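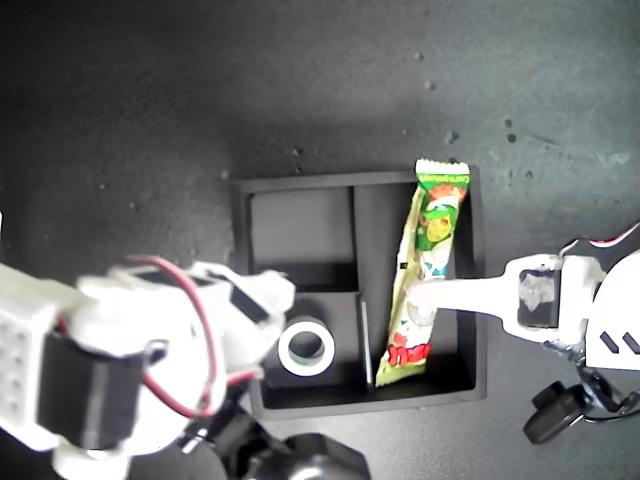

Item 4, table tray with tape and snack bar.

Gokurik workroom, Kodville
Monthly check of tables and small storage, May
Form 152, room 171

Marks used: OK, FIX (to be done before next check), LOOK (not clear, look again). Comments are written under the point. Please do not write in the margin, the copy machine loses it.

1. Door and way out
Door opens fully: OK
Way out free of boxes: FIX
Comment: Two boxes from Prasertsri were standing behind the door. The door opens, but it stops before the wall. I moved them under the window and they can not stay there either, the heater is there.

2. Floor
Dry, no cables across the walking path: OK
Mat lies flat: LOOK
Comment: One corner of the mat comes up when I step on the opposite side. With tape it will hold for one week only. We had the same in March.

3. Tabletop surface
No cracks or sharp edge: OK
Clean: FIX
Comment: On the dark gray top there are small pale specks and dust marks. On a light table I would maybe not notice them. Please use the damp cloth first and the dry one after. The spray from the upper shelf leaves a film, so not this one.

4. Tray on the table
Tray has no broken wall or divider: OK
Every compartment has only what belongs to it: FIX
Nothing stands out over the rim: FIX
Comment: The tray is for tape, clips and small tools. The roll of white tape lies flat in the lower left compartment, and this is good, please leave it there. The compartment above it is empty. The clips should be there, I don't know where they went. In the big compartment on the right is a snack bar in a green, yellow and white wrapper, and the top end of it goes over the rim. Food does not go in the tool tray, also when it is wrapped. There is a drawer for food next to the sink, with a lid box inside.

5. Food and drinks
No open food in the room: OK
No cups near power sockets: FIX
Comment: One cup was on the power strip at 8 in the morning and again after lunch. I think it is a different cup but the place is the same. For wrapped bars and cookies we keep the rule from last year: they are allowed in the room, in the drawer, and the date must be readable. If the date is rubbed away, throw it out.

6. Tape, glue, scissors
Tape rolls without dust on the sides: LOOK
Scissors closed and with the points down: OK
Glue bottles closed: OK
Comment: A roll which lies flat takes dust only on one side, but the sticky edge takes all of it. Turn the roll when you clean the tray. The old glue from Pirnberg is hard at the neck, I put it aside for the special waste.

7. Edges and surfaces that touch the goods

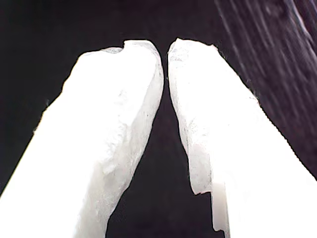 For this point I go along each edge with my eyes first, and after this with a cotton cloth, never with a bare hand. If the cloth catches, the mark is FIX. If I only see something and the cloth goes over it, the mark is LOOK. The two white fingers get LOOK this month. The outer edge of the left one has small bumps and notches, and on the inner sides of both I see gray speckles. Maybe it is dirt, maybe it is the surface itself. Wipe them with the dry cloth and check again under the side lamp. A rough edge can open a thin wrapper, and then we have crumbs in the tray.

Edges of shelves: OK
Edges of trays: OK
White fingers: LOOK

8. Light
All lamps working: OK
Light is even on the table: LOOK
Comment: A part of the tabletop toward the right side looks brighter and more hazy. White things become so bright that I can hardly see their surface. When you check the edges in point 7, turn the lamp a little to the side.

9. Shelves
Heavy things on the lower shelf: OK
Labels readable: FIX
Comment: Labels from 40 upward are faded. New ones are printed, they lie in the folder with this form. Take off the old label before, do not glue one over the other.

10. Waste
Bin emptied: OK
Bin has a bag: OK
Comment: Empty wrappers go in the bin with the lid. I found 2 of them in the paper box.

To be done before the June check: points 1, 3, 4, 5 and 9. Points 2, 6, 7 and 8 only need a second look, and the person who looks writes OK or FIX beside the old mark and does not erase it. The clips from point 4, if somebody finds them, go in the empty compartment.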